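Stelliris open day in Parby, notes and photos

parbywren
Went to the open day last night. Two demos on the schedule, I stayed for the tidying one. It was six of us and Kálmán Szilágyi, who ran it. The arm had the new Skulline gripper on it. He talked a lot about bags, mostly how shiny black plastic throws off the depth reading. 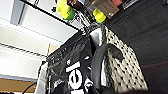

Black bag, as seen from the wrist camera

The talk ran long. Coffee was fine. Parking behind the Fülöp building is free after 6, if anyone is going to the next one.

tomkettle
Did they say what the gripper costs?

parbywren
He said $800 for the fingers alone. No price for the rest.

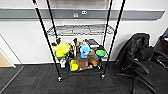
My main question was how they choose which objects to practice on. Kálmán said they want a mix of soft and hard, and different sizes. The lower shelf had plush toys next to a green bowl and a paper bag, so that fits. I asked about glass and he said not at an open day.

oldrelay
Mixed shelves are fine, but a demo with the maker's own objects doesn't tell you much. I'd bring something from home and ask them to try it.

parbywren
Fair. I did ask if we could hand it something, and he said maybe next time. There was a wrapped black package in the gripper when I got this one. 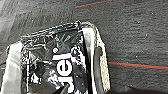 oldrelay
Two fingers on a box is the easy case. Flat sides, nothing hanging off it. I want to see it pull one shirt out of a pile.

tomkettle
Disagree. Crinkly wrap slips, and we had trouble with exactly that on our packing line. I'd count it as a fair test.

parbywren
Fabric came up too. The white bin on the floor has black and white fabric in it. 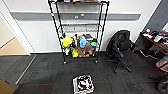

Last edited by parbywren at 9:14 PM

I left before the second demo, so I can't say how they do with cloth. If someone else stayed, please post.

oldrelay
Will try to get to the next one. I'm bringing a shirt.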